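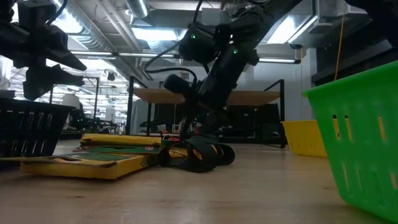
Both arms at the sorting table, with the baskets, the boxes and the sandals.

The Night the Arm Let Go: your questions answered

I wrote a quick post in October about our two-arm sorting table at Somine dropping things, and my inbox has been busy ever since. A lot of you asked the same stuff, so I've put it all on one page. I'll add to it when I get a minute.

What went wrong, in plain words?
The arm we call Lai was carrying a box across to a basket when its gripper opened in mid-air. Nothing had told it to. The box hit the rim, bounced off and landed on the floor by my foot, and Lai carried on to the basket and very politely put down nothing at all. Then it went back for the next one and did the same again!

Was anyone hurt?
No. It was a cardboard box and I had boots on. I still wrote it up as a safety matter, as the same gripper picks up heavier things on other days and I was standing closer than I should have been.

Didn't the other arm notice?
Sesberg (that's the second arm) can't feel what Lai is doing. They share a plan of who goes where so they don't clout each other, and that's all they share. As far as Sesberg knew, the box was in the basket.

So what was the cause?
A cable. I know, it's always a cable. The one that runs down to Lai's wrist has a loop of slack in it so the joint can turn, and somebody (me) had tied that loop too short after a clean. At full stretch it tugged on the plug, the gripper lost its signal for a blink, and when it woke up again it went to its starting position, with the fingers open. It took me 16 runs to catch it in the act, because the fault only showed up on the long reach to the far basket.

The light on the joint stayed green. Why?
This is the one that really bothered me. On our arms the green light only tells you the joint has power and no fault of its own. The gripper can be sulking away at the end and the joint light won't change one bit. I'd been glancing at it for months as if it meant "all fine". If you take one thing home from this page, go and look up what your lights really stand for.

Why boxes and sandals? Seems an odd mix.
They're awkward in different ways, so they make a good test. A flat box wants a firm, even pinch, and a loose flap can catch on a finger on the way down. Sandals are all straps and gaps, and a finger will happily go through a loop and come up with the shoe dangling off it. Plastic baskets are their own headache, as a fingertip can snag in the slots if it comes in too low.

What have you changed?
The cable has a longer loop now and a clip at the plug end, so any pull lands on the clip. Cemus, the control program we use, now checks the finger gap 2 times on every carry, once after the lift and once before the release. If the gap is wrong, both arms stop where they are. And the gripper now stays put when it loses signal, where before it sprang open. It was a setting. I'd simply never looked at it, which I'm not proud of.

Did you test the fix?
Yep, 400 carries, all on the long reach, with no surprise openings. I also pulled the plug out on purpose (nothing breakable in the fingers, and me well back) and the gripper held on to its box each time.

Doesn't all that checking slow it down?
A bit! The full table used to take us 16 minutes and it's a touch longer now. I can live with that.

How close do you let people stand?
There's tape on the floor 40 centimetres beyond the furthest point either arm can reach, and you stay behind it while they're moving. If something drops, you leave it there until both arms are stopped. Yes, even if it's rolling. I used to nip in and grab things and I've packed that in completely.

Can I have your settings?
You can, but please don't paste them straight in. Our cables and fingers won't match yours. Drop me a message saying which gripper you've got and I'll send over the bits that make sense.

Is there still anything you're not happy with?
The sandals, a little. When a strap is hooked over one finger the gap reads as nearly right, so the check lets it through. I'm trying out a small shake after the lift to see if that sorts it, and I'll post here when I know.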